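Savorier Robotics Lab
Media release
26 October 2018

Robots learn a gentler grip on glass and brass

New training method teaches robot arms to handle shiny, see-through and top-heavy objects using practice runs guided by people

Researchers at the Savorier Robotics Lab have developed a training method that helps robot arms pick up and put down the kinds of household objects that have long given them trouble: clear glass, polished metal, and anything tall and narrow enough to tip over at a nudge.

The method, called Fenen, combines demonstrations guided by a human operator with a second round of learning in which the robot is corrected only at the moments when it becomes unsure of itself. In the lab's final round of testing, a two-armed robot trained with Fenen completed 1,327 of 2,000 attempts at a table-setting task without knocking over or dropping a single piece. The same robot, trained on the same demonstrations but without the correction stage, finished fewer than half.

"We were thrilled with that result, and I'll admit there was some cheering in the lab," said Ernő Balogh, who leads the project. "These are objects that any of us would pick up while talking on the phone. For a robot they're really hard, and we picked them for exactly that reason."

Most robot arms judge where an object is by using cameras, often with a depth sensor to measure distance. Clear glass lets much of the light from such a sensor pass straight through. Polished brass does the opposite and bounces it off in odd directions, so the sensor may report a hole in the table where a candlestick is standing. A reflective tabletop makes things worse again, as every object comes with an upside-down twin.

Fenen sets the depth sensor aside. The robot works from ordinary colour video, taken from several angles, together with readings from the motors that open and close its grippers. During training it learns to match what it sees with the small changes in resistance that come when a finger meets a surface. Over time it comes to expect contact at a certain point, and it slows down when that contact arrives early or late.

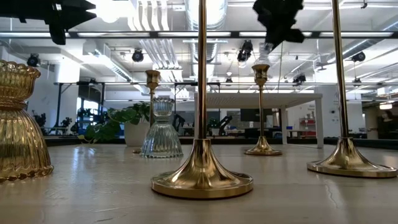 The table-setting task was designed to be awkward. Brass candlesticks of different heights share the workspace with ribbed glass pieces, and the robot has to move around the taller items to reach the shorter ones. The layout changes with every attempt. Pieces may be close together, partly hidden behind one another, or placed so that one arm has to keep clear while the other does the lifting.

Demonstrations for the project were recorded over nine weeks, starting in June. Operators guided the arms by hand using a pair of matching controllers, and were asked to work at their own natural pace. The team had at first thrown out any recording that included a fumble or a second try. Putting those recordings back in turned out to be one of the most useful decisions of the project – the robot had been missing any idea of what to do when a grasp started to go wrong.

"Our operators are very good, and at first we only kept their best work," said Balogh. "So the robot had only ever seen things go well. Once we let it watch somebody shift their grip halfway through, or back off and come in from the other side, its behaviour changed within a couple of training runs. It started to have second thoughts, and they were often good ones!"

The correction stage follows. The robot attempts the task on its own while keeping a running estimate of its own confidence. When that estimate falls below a set level it pauses and an operator takes over for a few seconds, then hands control back. Those short handovers are added to the training data and given extra weight. It means people spend their time on the hard moments, and the long, easy stretches in between are left to the machine.

Much of the software behind the confidence estimate was written with Zolline, a small engineering firm that has worked with the lab on earlier projects. The method for lining up video with motor readings builds on work by the Ziółkowski group, whose members also gave advice on how the tests should be scored.

The team is open about what the method can't do yet. Of the attempts that failed, the largest share involved a glass piece being set down slightly off its mark and touching a neighbour. Tall candlesticks were lifted well but were sometimes released a little too early. The robot is also slow, and takes several times as long as a person would to finish the same layout. Results were weaker in strong afternoon light, when highlights on the brass shift from one minute to the next, and the group is collecting more demonstrations at different times of day.

Balogh's team hopes the approach will be useful wherever robots share space with fragile things, including restaurant kitchens, museum storage and labs that handle glassware. The next stage of the project will look at washing and drying, where soap suds and water droplets bring a fresh set of problems for the cameras.

A paper describing the method has been submitted for peer review. The demonstration recordings, including the fumbles, will be released free of charge to other research groups once the review is finished, along with the scoring sheets and the code used to lay out each test.

Media contact
Communications Office, Savorier Robotics Lab
Interviews with Ernő Balogh and visits to the lab can be arranged on request.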